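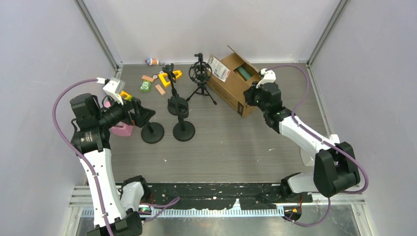
## Two arms, one box, and a lot of desk clutter

I'd been wanting to talk to the people at Undever ever since their two-arm bench kit landed in our Lirkville shop (on loan, sadly!), so I called the product lead and asked the rude question first. Why two?

"Try packing a box with one hand," she said, laughing. "You can do it, but you'll hate it."

Fair enough! Each arm carries its own little camera up at the wrist, and I asked whether those purple cables get in the way.

"They need slack, so we let them hang in big loops. Tie them down tight and you'll be buying new ones by February."

I told her my favorite test is junk: toy blocks, a cardboard box with its flaps up, a few black stands with round bases. She likes the stands too. "The pole is easy to close on. Then you've got that wide disc at the bottom, and it bumps into everything. People forget about the disc."

We got onto software next. The kit ships with Jundico, which I found friendly enough once I'd saved my first 300 runs (the folder names are awful, and she knows it). Hamdan support is coming as a free update.

And repairs? "Four screws and the gripper's off. We sell it as a spare."

I'm keeping the loaner another month, and I've already asked for a second set of gripper pads.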